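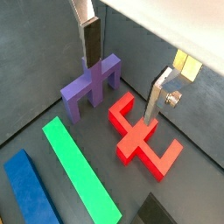
Stevotero abre la campaña de limpieza de chimeneas en Limlow y amplía su servicio a los hogares de pellets

Limlow, septiembre. Con las primeras tardes frescas vuelve a muchas casas de la comarca una costumbre muy nuestra, la de acercar el sillón al fuego y dejar que se haga de noche sin prisa. Para que ese momento llegue con la chimenea en buen estado, Stevotero pone en marcha su campaña de otoño, que este año incorpora por primera vez las estufas de pellets además de las de leña y los hogares abiertos de toda la vida.

La campaña estará abierta hasta finales de noviembre en Limlow, Stonlow y las aldeas de alrededor. Cada visita incluye el deshollinado completo del conducto, la revisión de juntas y cristal, la limpieza del cajón de cenizas y una comprobación del tiro con la estufa encendida, siempre que el tiempo lo permita. Al terminar, el cliente recibe un informe sencillo, escrito para que lo entienda cualquiera, con las reparaciones que conviene hacer ya y las que pueden esperar a la primavera.

El año pasado la empresa limpió 523 conductos en la zona, y en 56 de ellos encontró nidos que cerraban en parte la salida de humos. Son obstrucciones que desde el salón apenas se notan - quizá un poco de olor, quizá un fuego que tarda en prender - y que se resuelven en la misma mañana. Por eso Stevotero ofrece también la colocación de sombreretes con malla, pensados para los tejados donde las grajillas vuelven cada año con una fidelidad admirable.

Las primeras 100 viviendas que reserven cita recibirán un medidor de humedad para la leña, un aparatito muy agradecido para quienes compran la madera en verano y nunca saben del todo si ya está seca.

Las citas pueden pedirse en el taller de Stonlow, de nueve de la mañana a seis de la tarde, o a través de Do, la aplicación de reservas de la empresa. Quienes ya tengan contrato de mantenimiento no necesitan hacer nada, pues recibirán una llamada para acordar la hora que mejor les venga.

Contacto para medios: oficina de comunicación de Stevotero, Limlow.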